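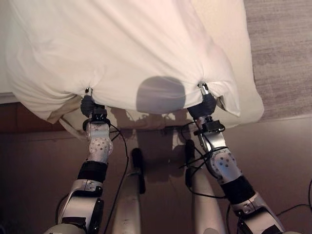
A large piece of off-white fabric is held along its near edge by two robotic arms.

OLTEDTON – Oltedton Athletic will play its home matches at Stosby Field through the end of next season, the club announced in January, after its board approved an extension of the current ground agreement.

The decision keeps the women's and men's first teams at the same venue and ends several months of discussion over a possible move to the county stadium. Under the extended agreement, the club will have use of the main field, both locker rooms and the adjoining training field on match days and for scheduled weekday sessions.

"Our supporters asked us to settle this before season tickets went on sale, and we are pleased to have done so," said club president Halima Yusuf. "Stosby Field is where this club has grown, and both of our teams wanted to stay."

Last season's closing match at the ground, a 3-2 win for the women's team over Kröger United, drew a crowd of 1579, the largest the club has recorded for a league match. Forward Yutong Tian scored twice that afternoon, including the winner in the final minutes. The men's team finished its home schedule one week earlier with a scoreless draw.

Head coach Onyekachi Tijani, who is entering her second year with the women's team, said the certainty would help with preparation.

"We know the field, we know how the wind comes across from the parking lot end, and we know how much noise our people make there," Tijani said. "When you are trying to bring in new players, you want to be able to show them where they will be playing."

The women's team opens its preseason with a closed training match, followed by two friendlies at Stosby Field. Tijani has named a preliminary group of 20 players, among them four who came through the club's youth program. Tian will continue as captain. Goalkeeper Oluwatosin Idahosa, who missed the second half of last season with a knee injury, has returned to full training and is expected to take part in both friendlies.

"I have been back with the group since the first session after the break," Idahosa said. "The medical staff has been careful with me, and I have tried to be patient. I would like to play every minute, but that is a decision for the coach."

The extension also covers work on the playing surface. The field will be closed for a short period in early spring so that the area in front of the north goal can be reseeded and the drainage along the east touchline repaired. Standing water on that side forced the postponement of two matches last season. Youth teams that normally train on the main field will move to the adjoining field during the closure, and their coaches will receive a revised schedule from the club office.

Ticket prices for both first teams will remain unchanged. Season ticket holders from last year will be able to keep their seats if they renew before general sales begin. Supporters who wish to move to a different section should contact the ticket office during the renewal period, as requests will be handled in the order in which they are received. Children under the age of six will continue to be admitted free when accompanied by an adult.

On match days, gates will open 90 minutes before kickoff. The south entrance, which was closed for most of last season, will be back in use, and the temporary entrance beside the training field will be reserved for players, officials and visiting teams. Parking arrangements are the same as before.

The club also confirmed that Zodgate will remain its shirt sponsor for the coming season. The home shirt will keep its present design, and a new away shirt will be presented to supporters at the first of the two friendlies.

Bukola Bashir, the club's director of football operations, said discussions on a longer agreement for the ground would continue during the season.

"This extension gives both teams a settled home for the year ahead," Bashir said. "We have agreed with the owners of the field that we will meet again at midseason to look at what comes next, including the condition of the stand and the lighting."

The full league schedule has not yet been released. The club will publish dates and kickoff times for all home matches once they have been confirmed by the league. Evening matches at Stosby Field are expected to begin at 7 p.m., as they did last season.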